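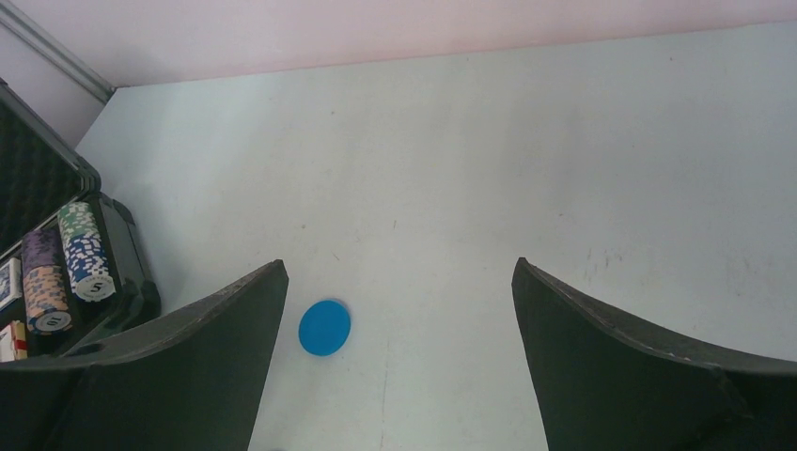 How do you keep track of turns and scores when half the players are under ten?
Asked January 12, 2018 in Family & Games

We started a family game night in September and it has become the best part of our week! The trouble is that we play mostly cooperative and trading games, and the little paper coins that come with them are hopeless. They curl, they stick together, the dog ate a whole village worth. A friend told me to try plain poker chips, and I love how a round blue one like this lies flat on the table where everybody can see it. So now I want to go all in and swap the paper money in every game we own. Has anyone done this? How many do I need, and how do you decide what each color is worth? Our biggest game is Fumcombe (the harbor one with the grain market), and we usually have five or six at the table.

3 answers

Answer 1 (accepted, 9 votes)

Yes yes yes, do it! We switched years ago and will never go back. Kids love the click and they stop hoarding coins under their plates.

For values I'd keep it to 1, 5 and 20 for Fumcombe, and leave out the tens completely. Younger kids get change wrong when there are too many steps. Pick your colors once and use the same ones in every game, even if the rule book says something else. Write them on an index card and stand it up in the middle of the table until people know them. 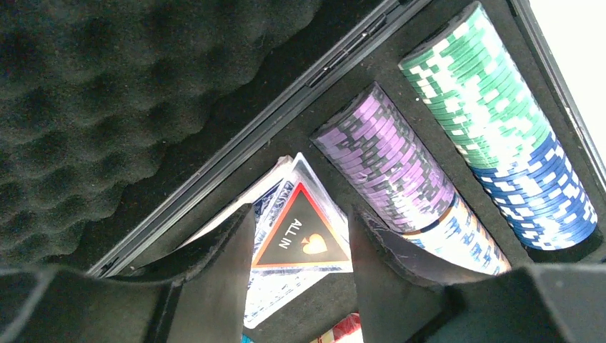 As for how many, 100 of the lowest value will see six players through most evenings, and you need far fewer of the big ones. If the bank runs dry, have everyone trade up at the end of the round. We made that a little ceremony and my youngest gets to be the banker, which has done more for her math than any worksheet!

Last thing, check the end scoring before you start. Fumcombe gives you a point for every 3 coins left over, so have people sort their leftovers into piles of three before anyone reaches for the score pad.

Answer 2 (2 votes)

Depends on the game. Works great in Fumcombe, not so great in Dirncombe because there your money is supposed to be secret and tall stacks give it away. We kept the paper for that one. You could use small bowls or a folded card as a screen, I guess.

Answer 3

what edition do you have? the old one has the grain market on the back of the board and the prices are different. we ran up a total of 1308 once with the old prices, what a night

Comment from the asker: It's the new one, but now I want to find the old one too! Index card is already written. Thank you all so much, will try the trading up rule this weekend.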